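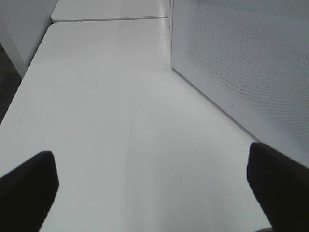 White tabletop, smooth finish.

Tikside Stream Logger 2
Water level and temperature logger for small catchments
Sold by Sondgate. Product code 2658.

Overview
The Tikside is a water level logger for people who look after upland streams, bogs and wet woodland. It sits in a perforated pipe, takes a reading every 18 minutes and keeps the readings until you come and fetch them. We stock it because landscape partnerships kept asking for it. We are less sure than some of them that it will do what they hope.

What it will tell you
How high the water stands at one point, and how warm it is. From a year of that you can see how quickly a stream rises after rain and how low it drops in a dry spell. If you have blocked drains or planted up a bank, you may see a change. You may also see a wet year. One logger cannot tell those apart, and we would be wary of any report that says it can. Put a second one in a neighbouring stream that has been left alone.

What it won't tell you
Water quality, flow in litres, or whether the fish are coming back. The maker's leaflet talks about "whole landscape insight". We have left that phrase off our own label.

Battery life
Briminent, who make the logger, claim 39 months. Ours, left in a peaty ditch through December and beyond, gave nearly 18. Cold water is hard on batteries and we would plan a change every year.

Software
Readings come off by cable as a plain spreadsheet file. There is also a paid mapping service called Luo, which draws coloured charts from the same numbers. Ask for the free trial before you put it in a grant bid. Most of our customers go back to the spreadsheet.

In the box
Logger, cable, steel hanging wire, spare seal, printed guide. The pipe is not included.

Guarantee
2 years against leaks and faulty parts. Flood loss is not covered, which seems a bit rich for something made to sit in a stream, but those are the maker's terms.

Availability
Next delivery due 25th May. Orders are sent out in the order they reach us. Unused loggers can be returned if the seal has not been broken.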